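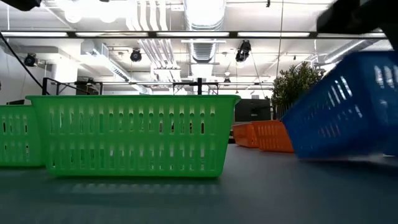
Green, orange and blue plastic baskets at a gray table.

From: Florian Pfister
To: Pradlow editors list
Date: 2026-04-25
Subject: Re: Word limit and supplementary files

Meinrad, all,

Replies are inline below. I have trimmed the parts where I simply agree.

Meinrad Widmer wrote:

> The limit for a research article is 4000 words, but the author
> instructions do not say what is included. I have been leaving out
> the references and the abstract. I see that Gavalas counts the
> abstract. Authors notice this when they move between sections.

The old print instructions left out the abstract, the references, the tables and the figure legends. When the text was moved to the Hitside submission pages, that sentence was dropped and only the number stayed. As far as I can find in the list archive, there was never a decision to change it. I propose that we put the sentence back as it was and add that appendices printed with the article do count. Footnotes have always counted and should go on counting. We could spell that out too, as the humanities section gets asked.

> Manuscript 2161 came back from revision well over the limit. The
> authors say that both reviewers asked for more detail on the
> methods, and they added it. I did not want to send it back to them
> for doing what they were told.

I agree that it should not go back for length alone. If the extra text is there at the request of a reviewer, the handling editor should be able to allow it and leave a note in the record saying so. The note can be one line. What I would like to avoid is the author finding out at the proof stage, from the production office, that two pages have to come out. That happened last September and the correspondence took longer than the review did.

For first submissions I would keep to the limit. The office in Rinach can return an overlong manuscript before it is assigned, and a short standard letter for that already exists.

> The second question is supplementary files. In 2213 the main result
> depends on a table that appears only in the supplement. One of the
> reviewers told me he had not opened it. Are reviewers expected to
> read supplementary material or not?

Our reviewer guidelines say that reviewers are "invited to consult" it. That wording is too weak to rely on and I think we should replace it. My suggestion:

"Supplementary files are part of the submission and are sent to reviewers with the manuscript. Any data or analysis needed to support a main conclusion must be in the article itself. Reviewers are asked to tell the editor if this is not the case."

This puts the first duty on the author. A reviewer who is given a long supplement may still not read every page, but will at least be looking for the right thing. For 2213, please ask the authors to move the table into the article. I would also ask the reviewer who skipped it whether he wants to look at it now. Give him a week, and if he declines, note that in your decision letter to the authors.

> Also, do we check supplements for overlap with published work? The
> report I get covers only the main file.

At present we do not. The report is run on whatever is uploaded as the main document. I asked the Hitside support desk whether it could be run on all text files, and they say it can be switched on per journal. The catch is that questionnaires and standard protocols will show a high match every time, and somebody has to read those reports. I am in favor of switching it on for a trial period and having the handling editor see the supplement report separately, so that one figure is not added to the other. I would not tell authors a percentage. We have never used a cutoff and the instructions should not suggest that we do.

> Last thing. If we change any of this, does it apply to papers
> already in review?

No. Anything submitted before the new text goes up is handled under the old text, including its revisions — otherwise we will be arguing about dates with every author who is told to cut something. The new instructions should carry the month in which they take effect, at the top of the page.

To sum up what needs an answer from the rest of you: the word count sentence, the reviewer wording and the overlap check on supplements. Please reply to the list and keep the three apart if you can, as I will have to sort the answers. If you object to the reviewer wording, send a replacement sentence with your objection.

I have not dealt with video files. Two sections now receive them and the size limit on the upload page does not match the one in the instructions. Meinrad, if you still have the message from the production office about that, please forward it to me.

Florian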